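Tiempo de lectura: 2 min

1/ Juken inicia hoy la publicación de un resumen sobre la automatización de su área de preparación de pedidos menudos. El hilo va dirigido a la plantilla, a sus representantes y a los clientes que han solicitado información.

2/ El proyecto, denominado Nendeck, comenzó en enero en el centro de Oláh. Afecta a 40 puestos de clasificación manual y a 2 turnos. Ninguno de esos puestos se suprime durante el periodo de prueba.

3/ La tarea elegida es la recogida de artículos sueltos de formato distinto: botellas, envases blandos, piezas pequeñas. Hasta ahora se realizaba íntegramente a mano, con movimientos repetidos de muñeca y hombro. 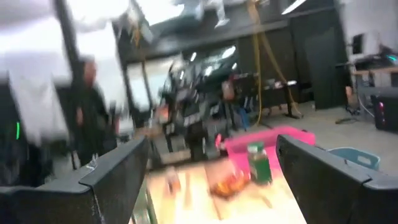
Fotografía: Juken / Proyecto Nendeck

4/ Una botella verde y una cubeta rosa sobre una mesa de madera clara plantean a la pinza problemas que una persona resuelve sin pensarlo: por dónde sujetar, con qué fuerza, en qué orden.

5/ Por ese motivo se crea la función de supervisión de célula. Quien la ejerce prepara la mesa, corrige los agarres y decide cuándo se detiene el equipo – una facultad que queda recogida por escrito en el procedimiento.

6/ La formación corre a cargo de Zodska y suma 202 horas lectivas, todas dentro de la jornada. La participación es voluntaria y no condiciona la categoría ni el salario de quien prefiera continuar en su puesto actual.

7/ Los turnos han trasladado 2 objeciones: el ritmo de trabajo junto a la máquina y el uso de los datos registrados. Sobre la segunda, la empresa confirma que no se emplearán para evaluar el rendimiento individual. La primera sigue en estudio.

8/ Las consultas pueden dirigirse a la oficina del proyecto en Oláh – también de forma anónima, en el buzón situado junto al acceso de personal.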